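A Slow Walk Down a Quiet Street
The open day at Zundura, and a morning spent behind a machine that drives like a careful grandparent

By the time I found the right building in Buvberg I had already driven past it twice, and I will blame the sign, which is about as wide as a cereal box and hangs behind a bush. Inside, the coffee was on and the doughnuts were going fast. There were 69 names on the sign-in sheet by the end of the morning, a good many of them children, and a fair number of the rest had come the way I had, out of plain nosiness about the little vehicle that has been trundling up and down our streets since spring.

The vehicle is called Cinon. It belongs to Zundura, a small company that started out fixing warehouse carts and drifted, over several years and by a route I only half followed, into teaching machines to get around neighborhoods by themselves. The hope is that one day it will carry groceries and library books and prescriptions to people who can't easily go out for them. For now it carries a sandbag. I asked what was in the bag, expecting something clever, and was told sand.

We started in the workshop, which smelled of solder and warm dust, just like my uncle's basement used to. One Cinon sat on a bench with its cover off so that we could look at its insides, and a second, the one we would be following, was charging by the door. An engineer with a very patient manner let the children take turns pressing the big red stop button. They must have pressed it for a quarter of an hour, and every time the wheels went limp there was a cheer! I had a turn myself. It makes a good solid click, and I felt better about the whole business afterward.

Then came a talk, with folding chairs, which I had been dreading a little and ended up enjoying very much. The point that stuck with me is that a quiet street is harder than it looks. I had always supposed that downtown would be the trouble, with its trucks and crossings and people looking at their phones. Downtown is certainly busy, the engineer said, but it's also covered with hints. There are painted lines to follow and corners that look like corners. On an older residential street there may be no paint at all, and the machine has to work out for itself where the road is from the color of the asphalt and the line of the curb, and from where the grass begins. Where there is no curb, it has to settle for the edge of somebody's lawn, and lawns wander.

I thought about my own lawn at that point and felt slightly guilty.

Around ten we all put on orange vests, which came in one size (enormous), and went over in a couple of vans to Siqueira, the neighborhood where Zundura does most of its test driving. If you don't know Siqueira, it's the part of Buvberg with the low ranch houses and the big old trees, where people still wave from the porch. The company asked the residents before it started, going door to door with a flyer, and I'm told the most common question was whether the thing beeps. It does, but softly, and only when it backs up.

The route for the day was some 2,000 feet, out and back, and we were to stay well behind the machine the entire way, partly for safety and partly so that a crowd of people in orange wouldn't confuse it. A tablet was passed along among us so that everyone could see what Cinon was seeing. I had expected green numbers and red boxes, as in the movies, and there is a setting for that, but the plain view was the one I kept asking to go back to. 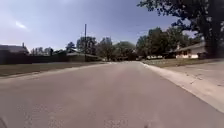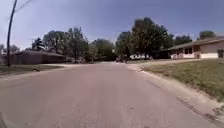 Zundura Neighborhood Driving Team, Siqueira test streets

I've walked through Siqueira many times and I don't think I had ever looked at a road surface there for longer than a second. On the tablet it takes up half of what you see. It's a pale, pinkish sort of gray, full of little cracks and patches, and without a single painted line to tell anyone where to be. Once you have heard the talk you can't help looking for the curb. In the first of the two views it comes sweeping in along the right, nearly white in the sun, with a broad sidewalk next to it, while over on the left the dry grass just meets the asphalt in a soft, wobbly line. There was the wandering lawn, exactly as promised.

The storm drain in the second view got a whole conversation to itself. It's the long dark slot down at the lower right, set into the curb, and I would have gone past it a thousand times without a thought. To a machine that is following the curb, a dark gap is a puzzle. It might be a shadow, or a driveway, or a hole. The team told us that in the early weeks Cinon was so shy of drains that it would stop and wait for help at each one, like a horse at a bridge. Now it eases a little toward the middle and carries on, and if it can't make up its mind it slows down first and asks afterward, by sending a message to the person with the radio.

Shade is the other worry. Big trees are the pride of Siqueira, and nobody at Zundura would wish them away, but a camera that has adjusted to bright pavement can have a hard time with what is underneath a dark crown of leaves, and that's just where a parked car or a person fetching the mail is likely to be. The early part of the day and the late part are the hardest, they said, when the shadows stretch all the way across. The team drives the same street again and again at different hours for this reason, which sounded to me like the dullest job in the world until I noticed how fond of the street they had all become. They knew which hedge had the mockingbird in it.

As for how it went, it went slowly. The whole trip, with the stops, lasted 59 minutes, and I have known toddlers who would have covered the ground in less. Cinon paused for a cat that had no intention of moving. It paused for a trash can lid. It paused once for a reason that the engineers had to huddle over, and after some scrolling they decided it had been bothered by its own front edge, which can creep into the bottom corner of the camera's view when the mount is turned a little. A note was made. One of the younger visitors asked if the robot had been scared of its own nose, and the engineer thought it over and said that was pretty close.

I asked the question I suppose everyone asks, which is when a thing like this will turn up at my door with a bag of oranges. I didn't get a date, and I respected that. There is a permit to be renewed, and winter to be gotten through, and nobody yet knows what it will make of leaves when they come down all at once and hide the gutter. They would also like it to manage a porch step, or at least to be polite about not managing one. What they have today is a machine that can go down a quiet street and come back again with a person walking behind it, and they were perfectly cheerful about calling it that.

Back at the workshop there was soup, and a table where the children could draw their own street as a robot might see it. I looked them over while I waited for my ride. Most of them had drawn the house first, with the door and the chimney, and squeezed the road in at the bottom as a thin gray stripe. One had covered nearly the whole sheet in gray crayon, cracks and all, with a tiny row of trees at the top, and she was still going at it with great concentration when her father came to tell her it was time to leave.

Zundura plans to hold its open day again in March. Sign-up is at the front desk in Buvberg, behind the bush, and closed shoes are required for the street portion. Vests are provided. If you live along the Siqueira route and would like to know ahead of time when Cinon is coming by, the desk keeps a list for that too, and they're happy to add you over the phone.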